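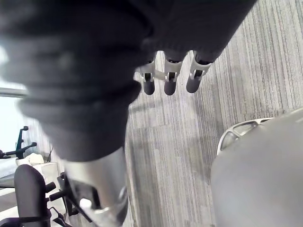

4.2 Round packs on flat shelves

Of the 878 placements recorded at the Nudelthorpe and Trekeven sites, those involving tall cylindrical packs were the hardest to code. Boxes and trays have an obvious base, and a person putting one away will nearly always set it down on its largest face. A chip canister can be stood on its end or laid on its side, and both are stable enough on a level surface to pass as finished. Our first coding sheet had no column for this. Zoia Dmytriv added one after the pilot, together with a second column for the direction of the lid, and the pilot records were coded again from the start.

We use "upright" for a pack standing on its base and "lying" for one resting on its side. A pack leaning against another pack or an upright of the shelving is coded as leaning, whatever the angle. Packs held in the hand when the record was taken are left out of the counts in this section and dealt with in Section 4.4.

The two surfaces compared are the worktable and the open shelving. The table is a place for sorting and the shelving a place for keeping, and people were told this at the outset in those words. They were given no instruction on which way up a canister should go. They were also free to take a pack back off the shelf if they changed their minds, and each move of that kind was entered as a new placement.

Table and shelf differ in ways that matter for a round pack. On the table there is open space on every side, so a standing canister can be gripped from any direction. On the shelving the hand has to come in over an edge or between two levels, and the space above the pack decides what can be done with it. Where the gap was small, people laid the pack down at once. Where it was large enough to allow either position, the choice seemed to depend on what was there already. Once one canister was lying, the next was usually laid alongside it, and the lids tended to face the same way.

Colour played a smaller part than we expected. Labels in the set varied a good deal and the lids much less, so we had thought people might turn the labels outwards to tell the flavours apart. A few did so when asked to find a particular pack later. Left to themselves they paid more attention to keeping the packs parallel, and a lying pack was often nudged straight after it had been let go.

Mixed states, with packs standing on one surface and lying on the other, were common partway through a session. They were coded surface by surface, with no overall score for tidiness. Figure 3 gives such a state.

Figure 3. Chip canisters on two surfaces: one upright on the steel table, two lying side by side on the middle shelf of the dark grey unit. 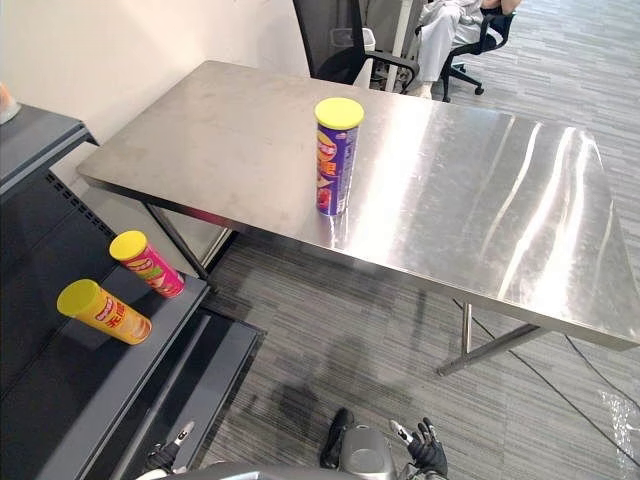
Şükran Bozkurt objected to our treating a lying canister as put away. In her view a pack on its side has only been parked, and a shelf of them will have to be done again as soon as something else needs the room. She asked that lying packs be given a code of their own, between "placed" and "stored", and said she would expect anyone who had worked in a shop to agree with her.

We tried the extra code on 50 placements from Trekeven and did not keep it. Two coders working apart could agree on whether a pack was lying, but not on whether the person had meant to leave it so. The objection still stands as a limit on the results. A low shelf may force a pack on to its side, and our records do not separate that case from one where the person preferred it.

Shelf spacing was the same at both sites, as the units had been ordered together from Akgül, so it cannot be tested here. The sessions planned at Plevesitz for November will use shelves set at three heights, with the same canisters and the same wording of the task. The coding sheet used there will record the clear space above each pack before it is let go.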